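Section 7: Loading and Living With Your Lulstead Rolling Rack 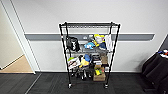
By now the rack is standing up and you have stopped speaking to whoever held the poles for you. Good. Loading it is easier, though people still find ways to do it wrong.

1. Park the rack against a wall. If the wall has a rail, leave a finger's width between the two so they don't rub.

2. Lock the wheels. Push the rack once. If it moves, they were not locked.

3. Put the heavy things on the bottom level. Shoes do well there, and so does a big cardboard box, provided you know what is in it.

4. Fill the middle levels with small boxes, toys and whatever else lives at arm height. Keep the ones you use toward the front.

5. Fold fabric before shelving it. Our tester Solange Falcão disagrees with this step and has been overruled.

6. Hang bags over the side of a shelf if you must. Put one on each side – a rack with all its bags at one end rolls like a bad shopping cart.

7. Leave the top shelf for light things, or for nothing at all. An open shelf is allowed. It will not last.

NOTE: Thin items can slip between the wires. The Sernlow shelf liner (part 698, sold separately) stops this. So does a piece of cardboard, which we mention only because Benedito Aguiar in customer service already tells everyone.

CAUTION: Do not climb the rack. Do not let children or cats climb it either, as far as anyone can stop a cat.

CAUTION: Unload the top shelf before rolling the rack over a doorsill. Push from the middle of the poles, slowly, with both hands.

Check the pole joints again after 10 days of use and press down any that have lifted. For wheel replacement, see Section 8.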